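Snagged cable fault (robotic disassembly)

A snagged cable fault is a failure in automated computer disassembly in which a robot arm, or a part it is carrying, catches on loose wiring inside a case. The arm may stop at once, or it may keep moving and pull on the cable until something gives. The fault is most often reported during the removal of hard drives, memory modules and graphics cards from desktop towers, where power and data cables cross the path of the tool. Repair workers also call it a hook-up or a drag.

Causes

Desktop computers were built to be opened by people, who push wires aside without thinking about it. A robot following a taught path has no such habit. The path is recorded on one machine and played back on another, and while the case and the board may be the same model, the wiring never lies the same way twice. A loop of cable that sat flat against the drive cage in the first tower may stand up in the next.

Three conditions raise the risk. The first is a data cable left plugged in at one end after the drive has been released. The second is a bundle of power leads with spare connectors, since the unused plugs have clips and corners that catch easily. The third is a straight, fast lift, which gives the controller little time to notice a rise in force.

Cameras help only in part. Thin wires are hard to pick out against a circuit board, and black cables in a black case are often missed altogether. Depth sensors tend to lose narrow cables or to report them as gaps in the surface behind.

Detection

Most cells rely on force sensing at the wrist. The controller compares the measured load with the known weight of the part and stops if the difference passes a set limit. Choosing the limit is difficult. A tight connector can take as much force to free as a snagged wire, and a limit low enough to catch every snag will also stop the arm during normal work.

Some cells check motor current at the joints as well. This is cheaper than a wrist sensor but slower to respond, and friction in the joints can hide a light pull.

The Korora incident

A well-known case took place in September at Korora, a recycling workshop that ran a disassembly cell supplied by Daltska. The arm had released a hard drive and was lifting it clear when the data cable, still attached to the main board, drew tight. The force limit had been set at 60 newtons during an earlier job and never lowered. The tower tipped against its stops, the cable connector tore from the board, and the drive dropped onto the table. The arm stopped only after the load had gone. There were no injuries.

The fault report was written by Asmaa Mahrous, the cell's lead technician. She found that the limit belonged to a program for removing power supplies, which are much heavier, and that it had been carried over when the program was copied. A second problem was that the controller, a Sison unit, logged the stop as a lost part and gave no sign of a force event. The operator on shift had cleared the same message 2 times earlier that Saturday and restarted the cell - both were probably light snags.

Daltska later changed its software so that each type of part has its own limit, with 30 newtons as the highest value allowed for drives. Aled Sayce, who reviewed the change for the workshop, argued that the number mattered less than the log message, and the wording was changed as well.

Prevention

Common measures include unplugging or cutting all cables before any part is lifted, lifting slowly over the first part of the travel, and tilting the part a little so that a trapped wire can slide off. Plallik, a set of cell programs used in training shops, pauses after each release and makes a short test pull before the full lift.

Recovery after a stop is normally done by hand. The arm is locked out before anyone reaches into the case, as a stretched cable can store enough pull to move an unpowered gripper or throw a loose part.
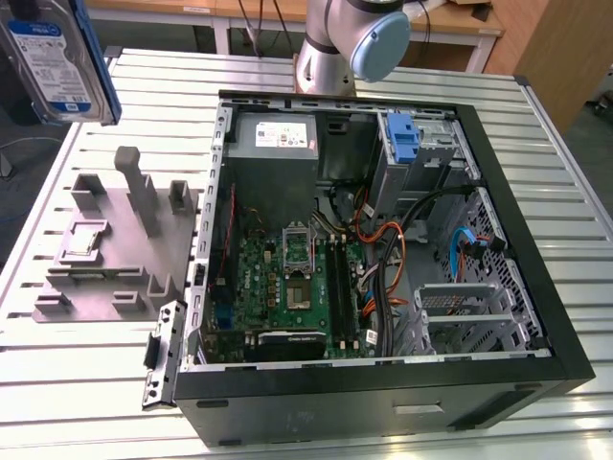

Why shouldn't the operator just restart the arm after a snag?

The cable may still be hooked, and a restart would pull on it again from a position where it is already tight. The arm should be locked out, the cable freed by hand and the connector checked for damage before the program is run again.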